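Skendel, series two: where we're up to
Progress report to the Dinu screen fund
13/09/2023

Hi Radka,

You asked for something you could read on the train and not one of those forty-page things with the coloured tabs, so I'm writing it the way I'd tell you over a coffee. The proper budget sheets went across separately and Eleni Mladenović has signed off on them.

First, the big one. Scripts for episodes one to five are locked, and six is locked apart from the last scene, which we keep pulling to bits. I know I said all six would be done by the end of July. They weren't, and that's on me. We had the ferry storyline finishing in five and then everybody in the writers' room fell in love with it (me included, I was the worst offender) so it's spilled over into the finale and we had to find somewhere to put the inquest. It's now the cold open of six and I reckon it's the best thing we've written for this show.

For anyone at Dinu who's come on board since the first series, we left Marnie on the jetty with the ledger and her brother's boat gone. Series two picks up eleven weeks later. She's running the co-op office, badly, and the town has decided she knows more than she's letting on. Which she does! We're telling the audience what's in the ledger by the end of episode two. The first draft held it back until five and it felt like we were teasing people for the sake of it. Your note on that was right, Radka, and I've stopped sulking about it.

Casting. All the returning regulars are signed. We saw 139 people for the part of Dell, the new harbour master, over a mix of self-tapes and in-person days, and we've made an offer to someone I'm very excited about. I can't put the name in here until the agent gives us the nod. The two younger roles are cast locally, as we promised in the application, and both kids have had their chaperone and tutoring arrangements approved. The one gap is Father Ames. Our first choice has a theatre season that clashes with block two, and we're looking at whether his scenes can be bunched into a single week. If they can't, we recast.

Locations are in good shape. The council has renewed our permit for the foreshore and the old cannery, with the same conditions as last time, plus a new one on generator noise after nine at night. We've hired quieter generators, and that's the small overspend you'll see on the electrical line. The pub interior is being built at the Liltness stage, as the real pub has been renovated and now has a lovely feature wall that would drive our continuity people up it. The set is at the painting stage. The cannery office goes up next.
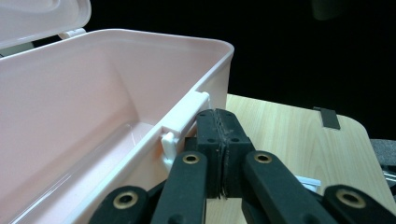

Pink storage box with the lid open.

Art department and costume have shared the one long room since we moved in, and so far they're getting on like a house on fire. Marnie's wardrobe is much plainer this year. She's stopped dressing for the city, and there's a cardigan I suspect viewers will be writing in about. Most of the town's clothes come from op shops up and down the coast, and costume is running under budget with the principal fittings done. The ledger itself has been remade in three copies, aged to match, after the original hero prop got water in it during the last week of series one.

Post is where I'd like your ear for a minute. We've gone with Trokix for sound and picture finishing. They weren't the cheapest quote, but they'll take the whole job in-house and they're happy for our two trainees to sit in right through the grade and the mix. That's the trainee commitment met in full for post. On set we've filled the camera and grip placements and we're still interviewing for the script department one.

On the audience side, we held a town preview of the first series on the big screen at the Liltness hall, for people who'd missed it or wanted another go. It holds 100 and it was full, with a few leaning in the doorway. The mailing list has gone up to 3054, nearly all of it from word of mouth and the podcast. I'd love to do the same for the first episode of the new run before it goes to air, if the broadcaster will wear it. They're thinking about it.

Now the things that keep me up. Weather in block two, same as ever. We've got three cover days pencilled in and all the co-op interiors ready to slot in if the foreshore is a washout. The boat is the other one. The picture boat from series one has been sold, the new owner wants more than we've budgeted, and the lookalike we found needs its survey certificate updated before anyone can set foot on it. Eleni is handling that and she's confident. I'm a bit less confident, so I've asked for a decision either way before the tech recce.

What I need from you: an okay on the revised delivery date for the episode six script, and a yes or no on moving the unspent costume money across to marine. Both are on the variation form in your inbox. The second payment can wait until you've seen the final script, I'm not going to pretend otherwise.

Come down for the read-through if you can. There'll be scones.

Cheers,
Priya
Producer, Skendel

Copied to: Eleni Mladenović (line producer)
For: Radka Živković, Dinu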